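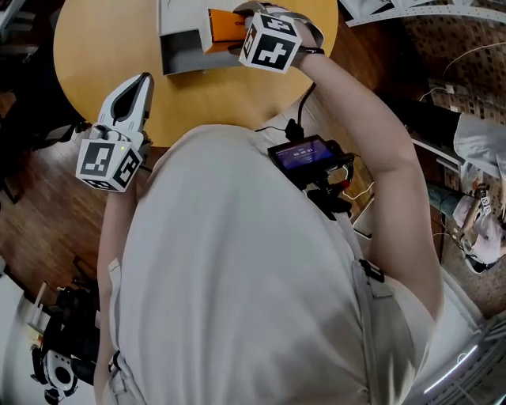

The orange box and its larger neighbor, round table.

Keeping good boxes: where do you draw the line?
Household & Storage > Small Spaces

lidless_in_craddock wrote:
I have moved into 300 square feet and I brought my boxes with me. I don't mean boxes with things in them. I mean boxes. Shoe boxes, the stiff kind that chocolates come in, a very nice one from Modomari that once held a single candle and has outlived it by years. They nest inside each other up to a point and I am well past that point.

My sister says to recycle them. My sister also borrowed one in August to mail something and picked the best one I had, so I consider her testimony compromised.

What I would like is a rule. Size, age, sturdiness, I don't care, as long as it is a rule and I can't talk my way around it at 8 in the evening with a glass of wine in my hand. What do you people use?

tapegun wrote:
One in, one out. Pick a shelf. When the shelf is full, a new box has to beat an old box in a fair fight or it goes to the curb.

The trouble is that you will start to admire the contestants. I had a flat gray one with a magnetic flap that won every time and it held nothing for the whole of its career. It's still up there. It's the champion, what am I supposed to do.

marginal_pantry wrote:
Rule in my kitchen is that a box has to be holding something by the end of the month or it's gone. It doesn't matter what. This worked well until I noticed I was buying things to put in the boxes. I now own a lot of birthday candles.

hallwaycloset wrote:
I'm going to be the unpleasant one. In 300 square feet the correct number of empty boxes is zero. You are paying rent on air. If you need a box to mail something, the post office has them, the grocery store has them, and your neighbors have a stack by the dumpster every morning.

lidless_in_craddock wrote:
The boxes by my dumpster have had a hard life, hallwaycloset. I wouldn't mail a brick in one.

But "paying rent on air" is going to bother me for the rest of the week, so well done.

tapegun wrote:
Everyone pays rent on air. That's what the part you walk through is.

hallwaycloset wrote:
You can breathe that part.

quietdrawers wrote:
Coming at it from the other side, I think the mistake is keeping boxes as boxes. Take the lid off, put the lid under the bottom half, and it's a drawer divider. I did my whole dresser that way and didn't spend a cent. Socks in shoe boxes, chargers in the chocolate boxes, and one long thin one that turned out to be the exact depth of the cutlery drawer (I was unbearable for days).

Things I've learned:
Measure the drawer with the drawer shut, or at least look at what sticks down from the frame above. I lost a very good box to a screw.
Rigid gift boxes hold up. Folding cartons, the thin kind cereal comes in, go soft at the corners and start to lean on each other like people at a wedding.
If the box smells of what it used to hold, so will your socks. Chocolate is fine. Soap is fine. Tea is a matter of taste.

marginal_pantry wrote:
Seconding the smell thing. I kept tea towels in a box that had held smoked cheese. I've had guests.

lidless_in_craddock wrote:
quietdrawers, this is close to what I want but I don't have a dresser. I have one round table, a bed, and a Buta shelf that was $28 and behaves like it. Everything in the apartment lives in the open. If I put socks in a chocolate box it will be a chocolate box on a shelf, and somebody will open it hoping for chocolate, and it will be me.

quietdrawers wrote:
Then label it. Or turn it so the printed side faces the wall, which costs nothing and makes the whole shelf look as if you had planned it.

Is the Buta the one with the cardboard back? Mine bowed. Put the heavy things low and don't lean anything on the back panel.

lidless_in_craddock wrote:
That's the one. It has a back panel the way a stage set has a castle.

rosin_and_twine wrote:
Bookbinder's perspective, hobby grade. Sturdy boxes are made of the same stuff I pay for at the craft store. The gray board under the printed paper is good board. If a box is dented at one corner but flat everywhere else, don't store it, cut it up. Flat board takes up the space of a magazine and you can make a box out of it later if the feeling comes over you.

Use a metal ruler and a fresh blade and take several light passes. People go at it in one heroic stroke and then write to me from the emergency room.

For sticking paper over it I use Clorkine paste, thin coat, weight on top overnight. A thick coat makes the board curl up like a potato chip and no amount of pressing will talk it down.

hallwaycloset wrote:
So the solution to having too many boxes is to have the ingredients for boxes.

rosin_and_twine wrote:
Flat ingredients.

tapegun wrote:
I have to disagree about the Clorkine, by the way. I've tried it twice and both times the covering paper bubbled. Plain white glue cut with a bit of water does the same job and you don't have to wait until morning to find out you failed.

rosin_and_twine wrote:
Bubbles mean you didn't let the paper relax before you laid it down. Paste the paper, go do something else for a few minutes, come back. White glue grabs too fast for that, so you get one try and it's crooked. We can go around on this as long as you like, I have a free afternoon.

tapegun wrote:
My crooked boxes are dry by dinner.
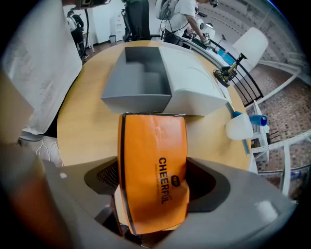 stairlanding wrote:
New here and slightly off topic. Can I put a glossy printed gift box in with the regular cardboard recycling?

quietdrawers wrote:
Most places take glossy printed board if you pull off any ribbon, magnet, foam or plastic window first, but check your town's list because a few want coated board kept out.

stairlanding wrote:
Thank you. I had no idea there could be magnets.

hallwaycloset wrote:
In the flap, usually. Tapegun's champion has one. It's how they get you.

marginal_pantry wrote:
Can we talk about lids? I have the opposite of the original problem, which is lids with no bottoms. I think I gave the bottoms away as trays one holiday and kept the lids out of some idea that they'd be reunited.

quietdrawers wrote:
A lid is a shallow tray. Put it by the door for keys.

marginal_pantry wrote:
I'm going to need more doors.

overstuffed_ottoman wrote:
Can I offer lidless a real rule, since that was what was asked for? I've used it through two moves and it held.

Take the biggest box you're willing to keep. Mine is 20 inches on the long side, it goes under the bed. Every other empty box you own has to fit inside that one with its lid on. If the lid doesn't close, something leaves the same day. You can rearrange as much as you like, and nest as cleverly as you like, but the lid has to close without your hand on it.

It works on me because I can't argue with a lid. I can argue with "sturdy" until the cows come home.

lidless_in_craddock wrote:
Oh, that's good. That's horrible, but it's good.

What about the big box itself, does it get to be nice? I was going to use a moving carton but if it's going to be the only one anybody sees I'd like it to have some dignity.

overstuffed_ottoman wrote:
Mine is ugly on purpose. If it were nice I'd want to keep something in it.

hallwaycloset wrote:
I withdraw the zero. One ugly box under a bed is acceptable to me, and I know you were all waiting to hear.

rosin_and_twine wrote:
Flat board slides in down the side, for the record. I have tested this in a similar arrangement.

hallwaycloset wrote:
Of course you have.

lidless_in_craddock wrote:
Update. I did it tonight with the moving carton. The shoe boxes went, except one, which has the chocolate boxes in it, which have the smaller ones in them. The candle box from Modomari is in the very middle and I will need a map to get it out.

The lid closes. It needed a bit of encouragement and then I took my hand away and it stayed, more or less. One corner is up.

overstuffed_ottoman wrote:
How up?

lidless_in_craddock wrote:
You could get a finger in.

overstuffed_ottoman wrote:
Something leaves.

tapegun wrote:
Depends on the finger.

lidless_in_craddock wrote:
I've put a dictionary on it and gone to bed. Will report back when I've decided whether a dictionary counts as a hand.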